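Dirkine Street Resurfacing: Progress Note to Altent
22nd May
Prepared by Yoon-hee Bae

The contractor, Shevchuk, reports the residential section as 40 percent complete. I would not sign off on that number. Of the 120 patches on the March list, I have paperwork for 7, and 6 of those give no depth. The surface still looks weathered and uneven to me, and there are no lane markings. Shevchuk says striping comes last, but the schedule shows no dates for it.

Parked cars are blamed for the delay. Maybe so, but I have seen no notices to residents. I recommend holding the second payment until the patch records arrive.

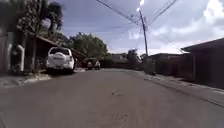
Residential section, looking down the street, white SUV parked at left.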